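Coated Tablecloths and Table Covers: Frequently Asked Questions

14 shares | 3 comments

What is the difference between a coated cloth and a plain vinyl sheet?

A coated cloth is a woven base, normally cotton or a cotton-polyester blend, with a layer of acrylic or PVC bonded to the face. A vinyl sheet has no woven base, or only a thin felt backing. Coated cloth drapes better and can be hemmed. Vinyl sheet costs less and tears sooner at the corners of the table.

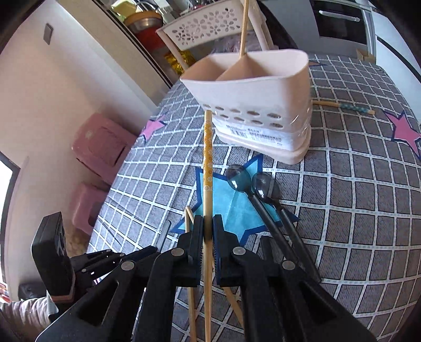

Kristóf Oláh
Technical Editor, Household Textiles

Which coating should I choose?

Acrylic gives a matte surface and stays flexible. It resists water for as long as it takes to wipe up a spill, but standing liquid will get through at seams and needle holes. PVC gives a glossier surface and keeps liquid out for longer. It also holds fold marks, and some new pieces have a smell that takes several days to clear. Our Vitura range is acrylic. The Zino range is PVC.

How do I work out the size?

Measure the length and width of the tabletop and add twice the drop you want to each. For a table 90 cm wide, a 300 cm cover hung crosswise would reach the floor on most tables, so buyers usually cut down or turn the cloth. Vitura is sold in one width, 175 cm, and cut to length. Round tables need a square piece with sides equal to the diameter plus two drops.

Can it be machine washed?

Vitura, yes: cool cycle, mild detergent, low spin. Do not tumble dry. Zino should be wiped only. Repeated folding in a washer drum cracks PVC along the crease lines, and the damage cannot be repaired.
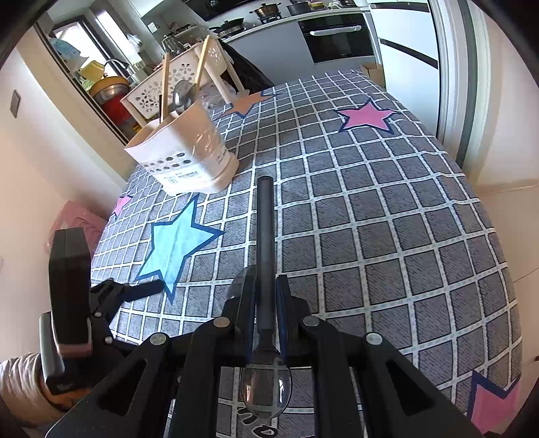

STAINS AND HEAT

Will hot dishes damage the surface?

Yes. Neither coating is rated for direct contact with pans, baking dishes or teapots straight from the heat. Acrylic turns shiny at the contact point. PVC softens and may stick to the table finish underneath. Use a trivet or a thick cork mat.

How do I remove turmeric, tomato or red wine?

Wipe at once with warm water and dish soap. If color remains, lay a damp cloth with a little baking soda over the mark for ten minutes, then rinse. Do not use bleach on printed cloth. Turmeric that has dried overnight will usually leave a yellow trace, which fades slowly in daylight.

What about ballpoint ink?

Rubbing alcohol on a cotton swab removes fresh ink from PVC. Test a corner first, as alcohol also lifts some printed colors. On acrylic the result is poor.

How do I get rid of fold marks?

Lay the cloth flat in a warm room for a day. Acrylic can be ironed on the reverse side at the lowest setting, without steam. Never iron PVC.

Can I cut the edge without hemming it?

PVC does not fray. Acrylic-coated cloth frays very slowly and can be left raw if cut with a rotary blade. Kelemen bias tape fits both; order code 1875 is the wide version. Grokbridge clips hold any cloth up to the thickness printed on the pack and need no sewing.

When will the cut-length service be closed?

Cutting stops for two weeks in July. Orders for hemmed pieces placed during that time are held and cut in the order received.

3 comments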